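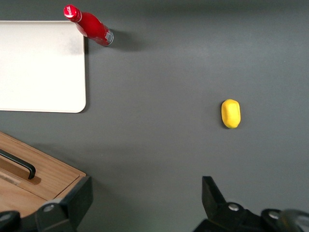 Narix fingers open over the table, with the red Coca-Cola bottle, the yellow lemon-ish thing, the white tray and a corner of the wooden box.

Narix two-finger gripper with wrist camera
Stock code 1505
Page updated 8/17/23

Hi, Tamsin Donnelly here, and I look after grippers at Pryor. This is the one I get the most emails about, so I've tried to put all my usual answers on one page (and yes, it's in stock again!).

The Narix is a two-finger gripper with a small camera on the wrist, sold as one kit. You get a view looking down past both fingers at whatever you're reaching for, so when you play back a bad grab you can see how the fingers were lined up on the way in. I'd never go back to a camera on a tripod only. I still use one for the wide view, but for picking small stuff off a table I want the one on the wrist.

What's in the kit
Gripper body with two black fingers, fitted
Wrist camera and bracket
Cable, 2 meters
Spare finger tips, one pair
Hex key and a bag of bolts
Printed setup sheet

What I use it for
Mostly tabletop sorting. I like a mix of shapes, so something long that rolls, like a bottle on its side, then something small and lumpy, then a lid with a handle. Handles are my favorite test. A slim bar pull set at an angle makes you get the wrist turn right before you close, and if your program is lazy about that you'll find out fast.

The angled tips are good for small things sitting on their own with open space around them. They're less fun right up against the side of a tray. I slow way down there, and I come in from above with the fingers turned so one of them isn't trying to squeeze in beside the wall.

Fitting it
Give yourself roughly 12 minutes the first time. Bolt the body on, then the bracket, then plug in the camera and check the picture before you tighten everything up. Both fingers should show at the bottom of the view when they're open. If you only see one, loosen the bracket, nudge it over and look again.

Things I'd like to see changed
The cable comes out on the side I'd least like it to, and you'll want a clip to keep it out of the way. Very close parts of the gripper go blurry on camera too. I stopped noticing after a day or so, but you may want to mask them out if you're feeding the video to software.

Delivery and returns
We ship from Fameck, and the Grarnudville counter has held pickup orders since June. You have 14 days to send it back if it doesn't suit your arm. Please put the spare tips back in the box, they're the part that always goes missing!

Not sure if it fits your wrist plate? Send me the bolt pattern and I'll check it for you.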